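Ticket: sim bedroom cell, arm stops short of the blanket
Opened by: Kadri Lill
August 19, 2019

Okay, so I finally got some time with this one! The arm kept quitting before it got down to the bed, same complaint as the Vermont cell had. I reset the base height on the stand, reloaded the gripper model and ran it 3 times (100 steps each, nothing fancy). It quit on 2 of them. Grr. Third run got the fingers down low, so I paused it there and grabbed the view.

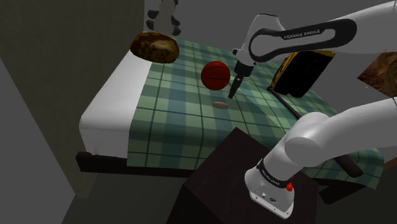

Run 3, paused: fingertips just above the blanket, next to the basketball.

Leaving this open until Figueroa checks the joint limits.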